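Wusska Parts Room: Monthly Walk-Through
Completed 10 March 2020. Items marked OK, FIX or SIGH.
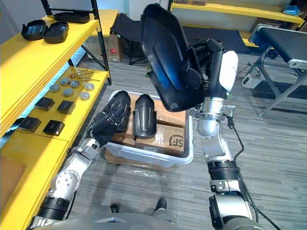

Floor bin by the yellow shelving, black plastic parts and cardboard boxes.

1. Floor clear of slip hazards — FIX
Plastic wrap on the carpet beside the bin. Clear plastic on gray stripes is hard to spot until your heel finds it. Wrap goes in the recycling, today please.

2. Cardboard under bins — SIGH
Still using a flat sheet as a mat. Tape it down or take it out. Same comment as last month, same handwriting.

3. Bin contents below the rim — FIX
Tall parts do not belong on end on top of boxes. Lay them flat or find them a shelf.

4. Shelving, top level — OK
Trays only. Keep it that way; nothing over 5 lb up there.

5. Shelving, lower level — OK
Small parts in neat order. Whoever did this may come and do the Prukham room.

6. Glossy covers protected from scratches — FIX
Takum sent back 29 last quarter. Foam sleeves are in the closet, almost 3,000 of them, all in perfect condition.

7. Exit path — OK
Measured 3 feet at the narrowest point.

Recheck items 1, 3 and 6 before the end of March.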